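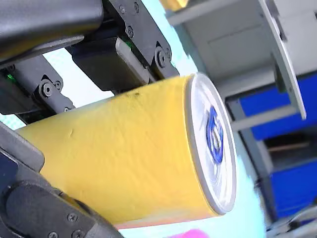

Lata amarilla con tapa metálica plateada.

Notas del orador. Sesión para secretarías académicas
Organización de una ceremonia de graduación: aforo, secuencia y lectura de nombres
Verna Escobedo, Universidad de Vunidbridge
13 de agosto de 2020

Diapositiva 1. Presentación
Saludo breve. Indicar que las preguntas se toman al final, salvo las de terminología.
Alcance: acto de grado presencial en recinto propio. Quedan fuera los actos de posgrado y la investidura honoris causa, que tienen reglamento aparte.

Diapositiva 2. Datos de partida
Recinto: auditorio Halwood, 1,000 plazas según licencia.
Graduandos en la última edición completa: 204.
Duración objetivo: 90 minutos, desde la entrada de la procesión hasta la salida de la última fila.
Aclarar que la licencia incluye el escenario. Varias secretarías lo olvidan y reparten invitaciones de más.

Diapositiva 3. Asignación de invitaciones
Dos fórmulas en uso: cupo fijo por graduando o cupo fijo con lista de espera.
La segunda exige una fecha de cierre que no se mueva. En Vunidbridge el cierre es el viernes anterior a las 14:00. Después de esa hora solo se tramitan sustituciones de nombre.
Las plazas de movilidad reducida se reservan antes de calcular el cupo. No se descuentan del cupo de la familia.
Mostrar el formulario. Señalar el campo de acompañante asistencial, que va separado del de invitado.

Diapositiva 4. Procesión
Orden: maestro de ceremonias, graduandos por facultad, claustro, presidencia.
El claustro entra por el pasillo izquierdo. Los graduandos, por el central, de dos en dos.
Kjell Wallin dirige la formación en el vestíbulo. La concentración es a las 9:45 y las puertas del vestíbulo se cierran quince minutos después.
PAUSA. Preguntar a la sala quién forma a los graduandos por orden alfabético y quién por orden de llegada. Anotar a mano alzada.

Diapositiva 5. Lectura de nombres
Es el tramo que determina la duración total. No acelerar esta diapositiva.
Sistema de tarjetas: cada graduando entrega la suya al lector al pie de la escalera. La tarjeta lleva nombre legal, nombre de uso y transcripción fonética.
La transcripción la redacta el propio graduando y la revisa Margit Björklund, del departamento de Lingüística.
Dos lectores, alternados por facultad. Un solo lector pierde ritmo a partir de la segunda mitad.
Ejemplo en voz alta: leer mi apellido con el acento mal colocado y después bien. Esperar.
Si falta una tarjeta, el lector pregunta el nombre en voz baja y continúa. No se consulta la lista en el atril.

Diapositiva 6. Discursos
Orador invitado: doce minutos. Representante de la promoción: cinco.
Los textos se solicitan con antelación para subtitulado, y así debe figurar en la carta de invitación. Joar Strand tuvo que subtitular en directo un discurso recibido esa misma mañana; el resultado está en el archivo y se puede pedir.
El representante se elige por votación de la promoción entre tres candidatos admitidos por el decanato.

Diapositiva 7. Sonido y retransmisión
Micrófono de atril y uno de reserva inalámbrico, ya encendido y silenciado.
La retransmisión se gestiona con Orkel. Retardo medido: unos 30 segundos. Avisar a las familias que la siguen desde el vestíbulo.
Responsable técnico: Folke Myklebust. La prueba de sonido se hace con las togas puestas, por el roce en los micrófonos de solapa.

Diapositiva 8. Plan de lluvia
Solo para quienes celebran el acto al aire libre. Si vamos justos de tiempo, saltar.
La decisión se toma a las 7:00 y se comunica por un único canal. En nuestro caso, el pabellón Åberg es la alternativa, con aforo menor y sin procesión.

Diapositiva 9. Después del acto
Diplomas: en el escenario se entrega el tubo vacío. El título se recoge en secretaría a partir de septiembre, con documento de identidad.
Devolución de togas en el mismo vestíbulo, por talla. Las no devueltas se facturan al cierre del mes.
Encuesta a familias: cuatro preguntas, ninguna abierta.

Diapositiva 10. Preguntas
Probables: cambio de nombre posterior al cierre, graduandos con asignaturas pendientes de acta, asistencia de menores.
Sobre el segundo caso: pueden desfilar si el acta está firmada, aunque no esté publicada.
Dejar en pantalla el correo de la secretaría.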